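2019-06-18

**Butum opens its toy sorting room in Hirker**

Butum, the toy lending library run from the old print works in Hirker, has opened a sorting room of its own, and we couldn't be happier with it. Until April every returned box was tipped out on the floor of the lending shop after closing time and packed away again before morning. Now there are proper tables, good light and, at long last, enough shelving!

The library lends building blocks, wooden railways, puzzles and play kitchens to families, childminders and nurseries in Hirker and the villages towards Tan. It has 988 members and sends out some 300 boxes a month in term time. Nearly all of them come back with something extra in the bottom (a crayon, a hair clip, a brick from another set), so sorting is where most of the hours go.

Building blocks are the most borrowed thing we have and also the most work. They are tipped into large open bins with tall sides, where small pieces are easy to spot and don't roll off on to the floor. Anything cracked or chewed goes to one side, and the rest is matched to its set card before it goes back on the shelf.

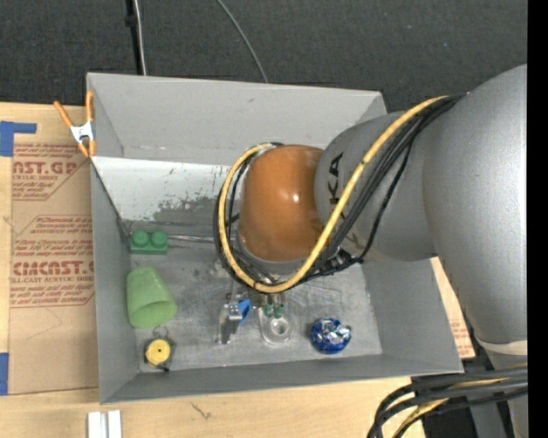

The bins get hard use and nobody minds a scratch on them. Toys are washed in the room next door, dried on racks overnight and checked once more before they are boxed. Borrowers can help a great deal by keeping the set card in the box and by telling us at the desk if a piece has gone missing. There is no fine for a lost block, and there never has been.

The shelving was fitted by Ekis, a joinery firm two streets away, which also built the long bench under the window. The work took three weeks and the lending shop stayed open throughout.

With the floor of the shop free in the evenings, Butum will start a monthly swap night for outgrown toys. Each night has room for 20 families, and places can be booked at the desk. Joining the library is free for anyone living in Hirker or Tan.

**Contact:** Butum Toy Library, The Old Print Works, Hirker. Please ask at the desk for press visits to the sorting room.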